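White worktable – what are you all using to keep the top clean?

2,083 views · 28 replies · 2 shares

Posted by layug_bench, 18 August 2018

We've got a big white table in the workroom and it is a pain to keep looking decent. The top is smooth with a bit of a shine to it, so every speck shows. I've been going over it with a dark grey cloth at the end of each session and I'm not convinced it's the right thing. Marks come back, and some days there are more bits on it after wiping than before. What do other people use on theirs? 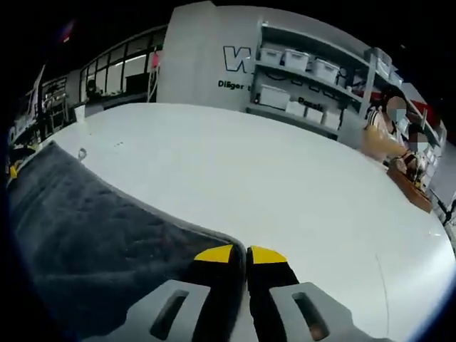 Pennywort: Get rid of the dark cloth first. Dark towelling on a white top will always shed, and you'll see every bit of it. I went over to plain white cotton years ago and have never gone back.

layug_bench: It's fairly soft, a towel sort of fabric. I liked it because it doesn't scratch. The windows get done with something else.

Oddsocks44: I disagree with Pennywort. A dark cloth is fine if it has been washed enough times. Mine has been through the machine all year and sheds nothing. The advantage is that you can see what you've picked up. With a white cloth you can't tell whether the dust has come off or not.

Pennywort: You can tell by looking at the table.

Oddsocks44: Not on a white table you can't, not if it's pale dust. Paper dust and plaster are the worst for it. You think it's clean and then you put a black folder down and pick it up again with a grey bottom.

brackenhill: What's the top made of? That matters more than the cloth. Ours is melamine and you can use nearly anything on it. My sister's is painted and she took the shine off one corner with a scouring pad.

layug_bench: I don't know, sorry. It came with the room. There's no label underneath and the people before us didn't leave any paperwork. It feels hard and it doesn't soak anything up.

brackenhill: Then treat it as painted until you know. Warm water, a drop of washing-up liquid, wring the cloth out well and dry it after. No cream cleaners and nothing with bleach in.

Tallis_R: Agree with the above. I'd add that you should brush it before you wipe it. If you wipe grit round a glossy surface you get fine scratches, and once you have those the dirt sits in them. I use a soft hand brush and a dustpan held under the edge. Takes a minute.

Oddsocks44: A brush just puts it in the air. Use a vacuum with the soft head.

Tallis_R: Not everyone has a vacuum in the workroom.

Oddsocks44: You can get a hand one for the price of three brushes.

quillfeather: We have the Dullwood spray at work and it's not bad. It smells of pears, which I could do without, but it leaves no smears if you use a small amount. People go wrong by soaking the surface and then it dries in streaks, especially under strip lights.

Pennywort: I tried the Dullwood one and found it sticky. By the afternoon my sleeves were dragging on the table.

quillfeather: How much did you use? Two squirts is enough for a six foot top.

Pennywort: More than that, probably. I'll give it another go but I still think water does the same job.

moor_end: The smears are from the fabric softener. If you wash your cloths with softener they leave a film behind every time. Wash them on their own at sixty with a bit of powder, no softener, and hang them up to dry. I run the cleaning for two rooms with white benches in and that made more difference than anything we bought.

layug_bench: That might be it. They go in with the tea towels and those do get softener. Will try a separate wash.

moor_end: Keep them out of the tumble dryer if it's used for anything fluffy as well. They pick up lint off the drum.

Nettie_B: Do you leave the cloth out on the table overnight? I used to, and it left a faint line where the edge of it had been. Had to rub it with bicarb for ages. We've got a hook at the end of the shelving now and it lives there.

layug_bench: Sometimes, yes. Will put a hook up.

brackenhill: Careful with bicarb on a glossy top. It's mildly abrasive. I know everyone recommends it for everything, but I wouldn't on a surface you can't identify.

Nettie_B: It was fine on mine.

brackenhill: It was fine on yours. This one might be painted.

Hobbin: I put a cutting mat down the middle and stopped worrying about it. The table gets wiped once a week and the mat gets wiped when it's dirty. Ours is an Oden mat, the largest they do, and it has lasted since April last year with glue and all sorts on it.

Tallis_R: Mats are good but things collect under the edges. You need to lift it every time or you end up with a dirty outline.

Hobbin: I lift it once a week. There's a bit of an outline. It comes off.

quillfeather: Depends what you're doing on the table. If you're folding or laying out anything large then a mat gets in the way, there's always a ridge.

layug_bench: It's mostly laying things out, so a mat would be a nuisance. We need the whole surface.

Oddsocks44: Then it's a question of keeping odds and ends off it. Most of the muck on my table comes from things being put down on it that don't belong there. Cups, lids, caps off things, bits of packaging. I have a tray for all that now. Anything small goes in the tray and the tray gets emptied when I lock up. Wiping is quick when you aren't moving twenty items out of the way.

Nettie_B: Seconded on the tray. And no drinks on the table. A tea ring on white is miserable.

Pennywort: I have tea on mine every day. Use a saucer.

moor_end: One thing on drying. People wipe in circles and it leaves swirls that show up under the lights. Go in straight lines from the far side towards you, overlapping a bit, and turn the cloth to a clean face when you get to the end. Then dry with a second cloth the same way. It sounds fussy but it's quicker than doing it twice.

Hobbin: I go in circles and have no swirls.

moor_end: Is yours shiny?

Hobbin: No, matt.

moor_end: Well then.

layug_bench: Thanks all. So far I have: brush or vacuum first, damp cloth with a drop of washing-up liquid, dry it in straight lines, no softener in the wash, hang the cloth up after. I'll leave the sprays for now. Will report back in a couple of weeks once the cloths have been through a few washes.

Pennywort: And buy a white cloth.

Oddsocks44: Don't buy a white cloth.

28 replies · 178 people found this thread useful

Related threads

Getting dried glue off a painted top
Shelving for a workroom – open racks or cupboards?
Nurneck trestles, are they steady enough for a long table?
Washing microfibre without ruining it
Smears on internal glass that won't shift

Reader comments

Marlpit: The softener tip works for glass cloths too. Ours had been smearing for months and two hot washes sorted it.

fenner_9: I have a white table and a dark cloth and I get bits as well. Mine is a cheap one from the market though, so I'm not surprised.

Dovecote: Would the straight lines method work on a round table? I've been going from the middle outwards and it comes up patchy near the edge.

Marlpit: Same thing, just go straight across it and ignore the shape.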